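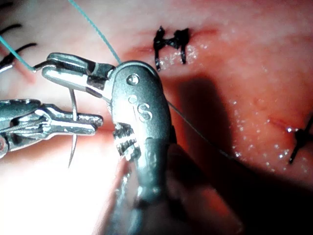 *Pince à deux mors tenant un fil de suture.*

# Saithong — idées d'été pour les familles et les paroisses

Ce dépôt rassemble 627 fiches d'activités pour les mois où le catéchisme ferme et où les enfants, eux, restent ouverts. Jeux de plein air, lectures à voix haute, veillées, bricolages à base de rouleaux de carton : tout a été relu par Kulap Pongsiri, qui a supprimé les activités nécessitant plus de paillettes que de bon sens.

## Contenu

- `fiches/` — une activité par fichier, en Markdown
- `lectures/` — suggestions de livres, classées par âge
- `calendrier.csv` — propositions pour juillet, semaine par semaine

Chaque fiche indique l'âge conseillé, la durée, le matériel et le niveau de bruit, de 1 (sieste) à 3 (kermesse). La note de bruit est celle des parents. Les enfants ont été consultés et mettaient 1 partout.

## Provenance

Deux sources : les carnets du centre de vacances de Barnness et les bulletins de l'association Clerent. Les seconds étaient manuscrits, d'où quelques recettes de limonade où la quantité de sucre reste à interpréter — goûtez avant de servir.

## Limites connues

- Les activités d'eau supposent un robinet extérieur.
- Deux fiches de chasse au trésor donnent la même cachette. Correction prévue.
- Peu de choses pour les adolescents, qui n'ont pas répondu au questionnaire.

## Utilisation

Copiez, imprimez, adaptez, y compris dans votre bulletin paroissial. Merci de citer Saithong. La revente est exclue.

Dernière mise à jour : 9 mai 2026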